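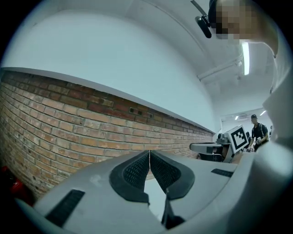 Prayer hall walk-through, Tirkberg meditation center, 12/06/2019
Checked by Akua Baidoo

Oil lamps on tray, away from curtains: OK. Curtains have been moved. Lamps have not.
Incense burned in sand only: FAIL. A flowerpot is not sand, however peaceful it looks.
Exit by shoe racks clear: FAIL. 43 pairs in the doorway. Detachment from footwear is going well - too well.
Extinguisher tagged: OK, good until August.
Floor cushions, seams and stuffing: 8 to mend. Rui Aguiar has the needle.
Bell rope: frayed. Ring gently until replaced.

Recheck exit before evening chanting.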